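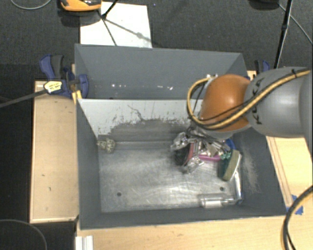
Subject: Re: [oldwindows] Putty skinning over but staying soft underneath

On Monday, May 21, 2018, a list member in Barredo wrote:

> Hi all,
>
> I've been working through the sashes on the back of the house and have a question about putty. I'm using Durnex linseed glazing compound, bought new this spring. The first sashes I did have been sitting in the spare room for 11 days. The putty has a skin on it, but if I press with a fingernail it goes right through and the stuff underneath is as soft as when I put it in.
>
> What I did:
>
> - stripped the old paint with a heat gun
> - scraped and sanded the rabbets
> - bedded the glass in a thin layer of the same putty
> - set points, ran the face putty, tooled it
>
> I didn't prime the rabbets. The can says it's optional on bare wood. Should I dig it all out and start over? I have 34 lights left to do and would like to know before I go any further. I'd also like to get the storms off and the sashes back in while the weather is decent.
>
> Second question, does anyone bother with whiting on the glass, or is that only for looks?
>
> Thanks

Don't dig it out. Eleven days is nothing for a linseed putty indoors, and what you describe is how mine looks at that stage. The skin is what you need for paint. The inside stays soft for months, and on a deep rabbet it can take most of a year. I have a cellar sash I glazed in December and it still dents if I lean on it. It has been painted the whole time and the paint is fine.

The test I use is to drag a fingertip lightly along the bevel. If it doesn't leave a print and doesn't come away oily, you can paint. Pressing with a nail only tells you it's soft inside, and you know that already.

What would slow it down is a cool, dark room. Linseed oil cures by taking up oxygen, and light and warmth help a lot. If the spare room is on the north side with the shades down, move the sashes somewhere brighter. Stand them up with some space between them so the air gets at the faces. I've used a covered porch in June and had a good skin in four days. Keep rain off them, of course.

Now the priming. I know what the can says, but I would prime on the rest of them. Old dry wood pulls the oil out of the putty. You won't see it now. In a few years the putty goes chalky and lets go along the wood side, and you get a hairline where the water sits. The ones you've done may be all right, particularly if the wood wasn't too thirsty to start with. Look for a dull, dry band along the wood edge of the putty. If there isn't one, paint them and leave them alone.

For the remaining ones:

1. Scrape and dust the rabbet. A stiff brush is enough, you don't need to sand to bright wood.
2. Brush on boiled linseed oil cut half and half with turpentine. Let it soak, wipe off what's left on the surface, wait a day.
3. One thin coat of oil primer, in the rabbet only. Let it dry properly. I use the Cirkeo slow-dry but any real oil primer will do.
4. Bed the glass, set the points, face putty as you did before.

Spread the rags out flat outside to dry. Don't ball them up in a bucket or drop them in the trash, they can catch fire on their own.

You didn't say how far apart you're setting points. On a small light I put two per side, and on anything over 12 inches I add one in the middle. The putty isn't what holds the glass in, the points are, and I've taken apart a lot of sashes where whoever was there last left them out on one side.

On the paint - lap it onto the glass by a sixteenth of an inch or so. That line of paint is the seal. People mask right at the edge of the putty to get it neat, and then the water goes in behind. If you cut it in by hand and it wobbles a bit, you can clean the inner edge with a razor once it's dry, but leave the lap.

Whiting: I use it. It isn't only for looks. It picks up the oily film on the glass so the paint lap has something to stick to, and it takes a little oil off the face of the putty so it skins sooner. Sprinkle it on, brush it off with a soft dry brush, moving along the putty and not across it. Don't use it wet. A one-pound bag will do a whole house. The hardware store in Cliltavis used to keep it behind the counter, I don't know if they still do. Plain calcium carbonate from a pottery supplier is the same thing and cheaper.

One thing about the heat gun. If the house is old enough to have this kind of sash it almost certainly has lead paint, so keep the gun on low, wear a proper respirator and not a paper mask, and keep the scrapings on a plastic sheet. Wet-sand where you have to sand. I mention it because you said you were sanding the rabbets and didn't say how.

As for getting them back in, wait for paint first. Prime coat and one finish coat at least, then hang them. The second finish coat can go on from a ladder later in the summer if you run short of time. I'd leave the storms off until fall so the putty gets the air.

If anyone has used the Durnex on horizontal work, transoms or skylight sash, I'd be interested in how it held up. I've only had it on verticals.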